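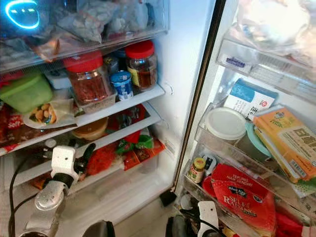 Handout 3: Gouache for the Printed Page

Home | Courses | Handouts | Reading Room | Contact

Illustration and the Book, Nustholm School of Art
Tutor: Ulla Engebretsen

Read this before the studio session. Bring two sheets of heavy paper, a flat brush, a small round brush, and your white, black and ochre. The remaining colors are in the cabinet.

What gouache is

Gouache is watercolor made opaque. Some makers do this by adding chalk or another white filler, others by packing in more pigment. The binder is gum arabic in both cases. The paint dries to a flat, matte surface and can be lifted again with a damp brush, even years later. Light colors can be laid over dark ones, which transparent watercolor does not allow.

Most light colors dry a little darker than they look on the brush, and most dark colors dry a little lighter. Test every mixture on a scrap of the same paper and let it dry before you commit to it. Write the mixture next to the swatch.

Why illustrators used it

A book illustrator in the early twentieth century was painting for a camera. The original was photographed through filters to make the plates, and then printed one ink at a time, usually yellow first. A glossy surface throws back light and confuses the exposure. A matte one does not. Gouache also corrects quickly, and that mattered when an editor sent a picture back with a note about a hand or a hat.

Originals were commonly painted larger than the printed plate. Reduction tightens the drawing and hides loose brushwork, but it also closes up small gaps between darks. If you are painting for reduction, leave more air in your shadows than looks right at full size.

The Plitumia plates

Our main case is the set of color plates Baptiste Le Goff painted for Plitumia, a book of narrative verse put out by Irnari. The book has 15 plates on coated paper, each one tipped in along the inner edge and protected by a tissue guard with a line from the poem. The school holds a copy, shelf number 3582. Ask at the desk and wash your hands first. Do not pull at the plates, as two of them are already loose at the top corner.

When you look at the copy, compare Plate 2 with the original in the Khattak collection catalog. The shawl in the original is a gray violet. In the printed plate it has gone brown. The black plate has also been cut with a heavier line around the face, probably by the engraver. 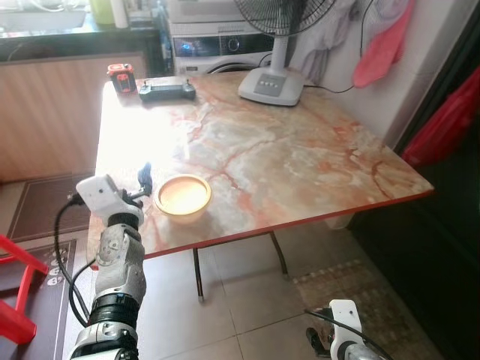 Le Goff handled patterned stone in a way worth copying. In the banquet plate he laid the whole floor in one flat middle tone, let it dry, and only then drew the veins with a nearly dry brush, breaking the line wherever the light crossed it. He kept the strongest color for the border and left it plain. Try the same order of work on a marble-patterned tabletop like the glossy one here, pale cream and beige with pink, salmon and rust-red veins and a thin red trim along the edge. The sunlit half should be almost white, so stop most of the veins before they get there. Put the trim in last with a single loaded stroke.

Exercise A: flat wash

1. Mix more paint than you need. It should pour slowly, like cream.
2. Tape the sheet down on all four sides.
3. Work from the top with the flat brush, overlapping each stroke while the last one is wet.
4. Leave it alone until it is dry. Going back in makes streaks.
5. If the wash is patchy, turn the sheet and put a second coat across the first.

Exercise B: light over dark

Paint a dark shape the size of your palm. When it is dry, place a light shape on top with as few strokes as you can manage. If the dark comes up into the light, your brush is too wet or you are scrubbing. Thick paint is safer here, but not so thick that it cracks when the paper bends. Zeeshan Soomro's demonstration sheets from February are pinned by the sink and show the fault and the cure next to each other.

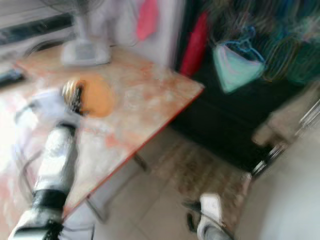

Can I varnish a finished gouache to protect it?

Varnish changes the surface and usually deepens the colors, and it cannot be taken off without taking paint with it. Put the painting behind glass with a mat, so that the paint does not touch the glass. For storage, lay a sheet of smooth acid-free paper over it and keep it flat.

Describing a plate in writing

For the written part you will catalog one plate from Plitumia or from a book of your own. Give the artist, the book, the publisher, the medium of the original if it is known, and the printing process. Then give the size of the printed image and of the sheet, in that order. Note the signature exactly as it appears, and say where it is.

Keep "original" for the painting. A plate removed from a book is a print, however old it is, and dealers who call it an original illustration are using the word loosely. Faisal Rind's essay in the reading packet is useful on this point, though his section on pricing is out of date.

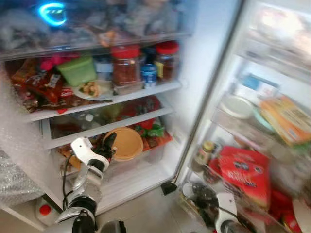 After the identification comes condition. List foxing, creases, trimming, offset from the facing page, and any marks from the glue on the back. Say what is there and where — "light foxing, lower margin" is enough. Words like "charming" or "stunning" belong in a sales listing and will be crossed out. If the tissue guard is missing, say so.

Hand in

One flat wash, one light-over-dark study, one catalog entry. Put your name on the back of each sheet in pencil. Leave them in Naveed Sandhu's tray by 3 p.m. on the day before the critique. Wet work stays on the rack.

Next handout: line, hatching and the process block.

This site uses cookies to remember your reading room settings. Accept | Manage cookies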